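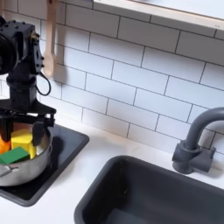 Call for Participants: Spring Manuscript Exchange at Gramby Press

Gramby Press is looking for writers to join its next manuscript exchange, which starts in February and runs for 12 weeks. The exchange is open to anyone over 18 with a finished or nearly finished draft of a novel, a memoir or a linked set of short stories. You do not need to have published anything before.

How it works

Each writer is placed in a group of five. Every two weeks, one member's pages go out to the other four, who read them and send back written notes. The group then meets online for 90 minutes to talk the pages over. A reader from our staff sits in on the first and last meetings of each group. The rest you run yourselves.

Pages are shared through Onum, our submissions site. It works in any browser and is free for participants. Feedback forms are on there too – please use them, as they keep everyone's notes in one place.

Groups are sorted by type of work first and by time zone second. If you write in more than one genre, tell us which project you plan to bring. You can't switch projects once the exchange has started.

What we ask of you

You should be able to read up to 100 pages for each session and return at least one page of notes. Expect to spend four or five hours on it in the weeks when your group meets. If you miss two sessions without letting your group know, your place goes to someone on the waiting list.

We can't take poetry, screenplays or picture books this time. A separate exchange for poets is planned for later in the year.

Cost

There is no fee. The exchange is paid for by the Faulkner Street Bookshop and by sales of our yearly anthology, Kikby. Participants may submit one piece to Kikby at the end of the 12 weeks, but a place in the anthology is not guaranteed.

How to apply

Send us the following through the Onum site:

- The first 10 pages of your draft, double spaced
- A summary of the whole work, one page at most
- A short note on what kind of feedback you want
- Your time zone and the evenings you are free

Please put your name on the note only. The sample pages are read without names.

Last year's exchange had 81 places and we expect to offer roughly the same number again. Applications open Jan 2, 2023 and close when we have enough full groups. Everyone who applies will get a reply by email – check your spam folder before writing to ask.

Questions can be sent through the contact form or by mail to Gramby Press, P.O. Box 1628.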